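3.2 Care of the table top

The top of your Keltari table has a light wood surface with a long, wavy grain. Lines and swirls that are darker than the rest belong to the pattern and are not a fault.

Before first use:

1. Remove all paper labels from the top. Pull slowly and keep the label flat to the surface.
2. If glue stays behind, put a damp cloth on it for 3 minutes, then rub along the grain.
3. Dry the top with a second cloth.

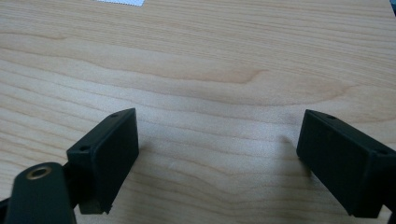
For daily cleaning, use lukewarm water and a little washing-up liquid. Wipe always in the direction of the grain – from left to right when you sit at the long side.

Note: Small marks are easier to find in the morning, when the light comes low from the window.

CAUTION: Do not use scouring powder, steel wool or steam. Do not put down pots which are hotter than 42 °C without a mat.

If the surface becomes dull, apply Ziltberg care milk (order no. 921) with a soft cloth. Leave the table free overnight. For the legs and screws, see section 3.3.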